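Speaker notes, sorting talk, Burkby room
Rogério Holanda

12 shares | 3 comments

Start w/ the junk drawer story. Keep it short!! 2 min max. Ask who has one, wait for hands.

Main point: people buy containers first, sort later. Backwards. Dump it all on a table, a white one if you have it, then look at what you've got. When we did the Zondura apartments we went through 229 drawers and the ones that stayed neat had 2 kinds of container, not ten. One open basket, one plain bin. (say that twice, slow down here)

Food vs. not food = first split. Play food counts as food, kids will argue the other way, let them win. Then soft stuff, blocks, foam. Then scraps last.
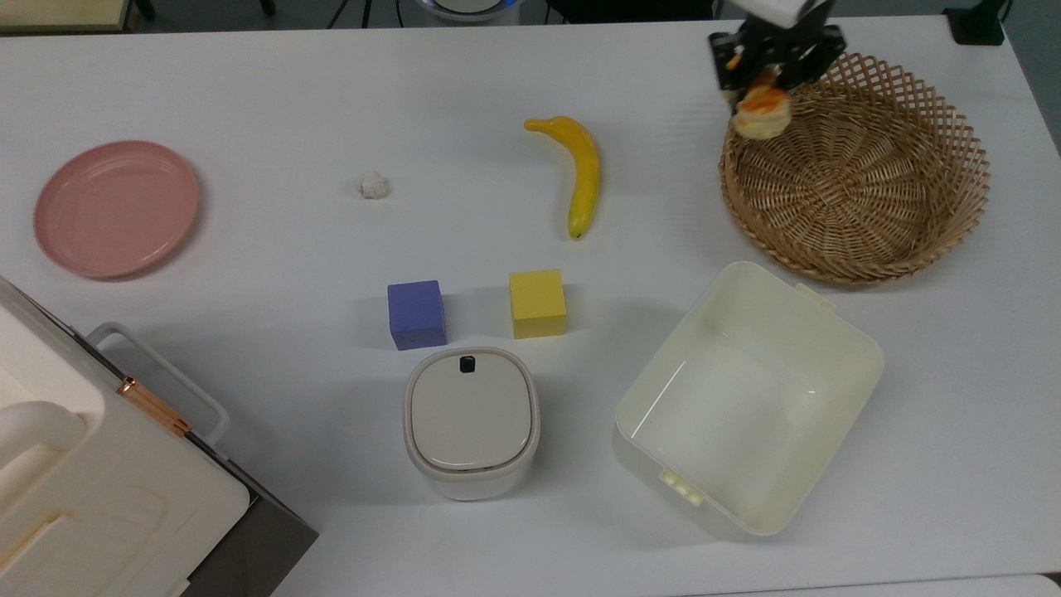

Tabletop sort: bread-like item over the basket, banana and foam cubes on the table, white bin empty.

Baskets: woven ones look nice, breathe, but crumbs go strait through the gaps. Liner or a cloth. Good for counter stuff you grab every day. Bins: smooth inside, wipe clean, rounded corners so no gunk. Clips are handy if you've got a lid that fits, check before you pay.

Skip the Dredisent slide if runing late. Górecki question will come up (labels yes/no) - say yes for bins, no for open baskets, you can see in.

Exercise, 40 items per table, pairs. No talking for the first part. Then swap tables and find the banana.

Questions. Hand out the sheet at the END, last time they all read it while I was talking.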